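Ralleck Ring Sorting Pack, reviewed
October 30, 2019
By Killian Collet

Ralleck sells add-on task packs for its desktop robot simulator. The base program comes with an arm, a two-finger gripper and a bare table. The packs add parts, containers and ready-made exercises. I have been using the Ring Sorting Pack since September, mostly to try out grasping routines before they go near our own arm at Bundach, and I think I have seen enough of it to say who should buy it.

The pack is a download. There is no disc and no printed manual. You enter a license key, the program restarts, and the new exercises show up in the task list under their own heading. The license covers 5 seats on one site, and moving a seat from one computer to another means releasing it first from the old one. I forgot to do that and had to write to support. They answered the next morning and fixed it.

What you get

The subject of the pack is small round parts: rings, short tubes, and the containers they go in or come out of. Small rings are a good choice for practice. They are thin, they can lie flat or stand on end, and a gripper can take them across the outside or by one wall. A routine that works well on blocks often does badly on them.

Each exercise has a start layout, a goal and a time limit. You can change the layout by hand or have the program shuffle it. Every shuffle has a number, so you can go back to a layout that gave you trouble. I keep a list of mine. Layout 633 is the one I use as a first check now, as it beat every version of my routine for two weeks.

The wrist view is the one I work from most of the time. There is also a side view and a top view, and you can save stills from any of them with one key.
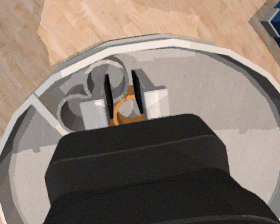
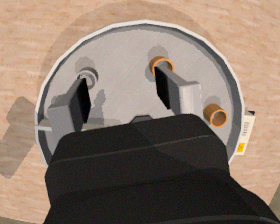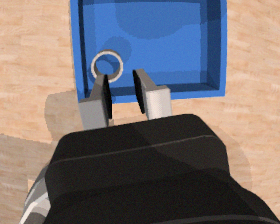 Switching between exercises takes a few seconds on my computer, which is four years old and has a mid-range graphics card. The first load after startup is slower. I timed it at 12 seconds, and the later ones were all well under that. Yannick Pruvost, who shares the office with me, ran the pack on a laptop with no separate graphics card. It worked, but he had to turn shadows off to get a smooth view, and the fan was loud the whole time.

Contact and grip

The main thing I wanted to know was how the program handles contact between the finger pads and a curved part. The older Ralleck packs were weak here. Parts would stick to the pads as if glued, or shoot off across the table when the fingers closed a little too hard. The Ring Sorting Pack uses a newer contact setting and the difference is easy to notice. If you close off center, the ring turns between the pads or slips out. If you close squarely, it holds.

It is still not perfect. A ring pushed against a container wall will sometimes shake in place, and when that happens the grip reading jumps up and down and is no use. Lowering the time step cures most of it. The default is set for speed, and I would change it before doing anything else. The setting is two menus deep under Solver, and the help file has one line on it.

Friction can be set for the pads and for each part type, but not for single parts. If you want one slick ring among several dry ones, you have to make a copy of the part type and edit the copy. That works. It also clutters the part list.

Scoring and logs

After each run you get a plain text log and a short result sheet. The log has joint positions, grip width, grip force and the result of each attempt. I opened mine in an ordinary spreadsheet with no trouble. By the time I sat down to write this review I had 3,709 logged attempts, and the program had kept all of them in order without slowing down.

The result sheet is less useful. It gives a single score from the number of parts moved and the time used, and you cannot change the weighting. A slow, careful routine comes out looking worse than a fast one that drops parts. I ignore the score and read the log.

One warning about failed runs. When a part leaves the work area, the program counts the attempt as failed but does not say where the part went. You can find out by replaying the run. I would like to see it in the log.

Compared with Poulain

The obvious other choice is the Poulain parts library. It has more part types, and its models look better up close. It has no exercises, though, so you would be building every layout and goal yourself. It also needs the Poulain editor, which is a separate purchase. If you already own the editor and like to set things up your own way, the library is fine. For someone starting out, the Ralleck pack will save a lot of evenings.

I bought through Balgate, the reseller, and the key arrived the same day. Buying from Ralleck directly costs the same but the invoice takes longer, at least for us.

Small complaints

The undo key does not work while a run is paused.
Shuffled layouts sometimes put a part where the gripper cannot reach it. You can mark these and skip them.
The camera positions reset when you change exercises unless you save them as a preset.
The search box in the help file does not find anything inside the tables.

Who it is for

I would recommend it to a small lab, a technical school or a shop with one arm and no spare time on it. You need the base simulator, and you should be comfortable writing short scripts, since the built-in controls only go as far as moving the arm and opening and closing the fingers. If your parts are all boxes, stay with the starter pack.

Rating: 4 out of 5. I have renewed our seats for another year, and Yannick is moving his own exercises over from the old contact setting this month.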